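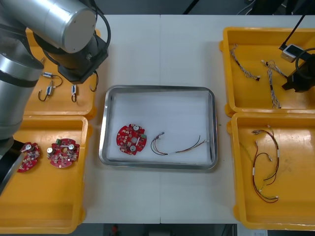

What does a parts sorter do all day?

Small electrical parts and circuit boards go into the right bins, and sets of them are put together on trays for the next bench. Most of the shift is spent at a table, standing or on a high stool, whichever you prefer.

Parts sorter and tray packer (part time)
Kragh, Relham site
Reference 2316

We are looking for 2 people to join the small parts room at our Relham site. The work covers connectors with short wires attached, bare boards and boards with components already fitted. You will check each part against a printed sheet, put damaged ones aside and lay out trays for the Flirico and Munon lines.

Boards are handled by the edges. Connectors must be laid so the wires do not tangle - this takes most new starters a week or so to get right. Tray paper is changed at the start of each shift, and again if it tears or marks.

Hours are up to 67 a month, in morning shifts starting at 7.30. One Saturday in four is worked and paid at the higher rate. Breaks are paid.

You will need:
Good close eyesight, with glasses if you wear them
Steady hands and patience with fiddly items
Enough written English to follow a parts sheet

Experience with electronics is useful but we do not ask for it. Training is given at the bench over the first two weeks. Overalls and wrist straps are supplied. Please bring flat, closed shoes.

To apply, send a short letter and the names of two referees to the Relham office, or hand them in at the front desk before 4 pm. Put the reference on the envelope. Interviews are in March and include a short sorting task - allow an hour in all. Bus 107 stops outside the gate.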